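Steamed buns gummy on the bottom, electric steamer pot

bresix_kitchn
November 11, 2018 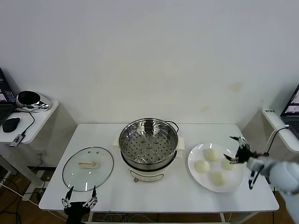
Got the plain white ones from the freezer case, steamed 10 min in the steel basket with the little holes. Tops fine. Bottoms stick and tear when I lift them off. Knob on high the whole time. Do I need paper or what?

gunn1771
Yes, paper. Parchment squares, one per bun, or cabbage leaves. Brush of oil works too but not as good. Also 10 is short from frozen, go 15 on medium. Then knob off, lid cracked open, wait a few min before you take them out. Lid flying off right away = wrinkly buns.

zomthorpe
cabbage leaf +1

rotolach
Too much water probly. If it boils up thru the holes the bottoms get soaked. I keep it well under the basket. And dont crowd them, they swell.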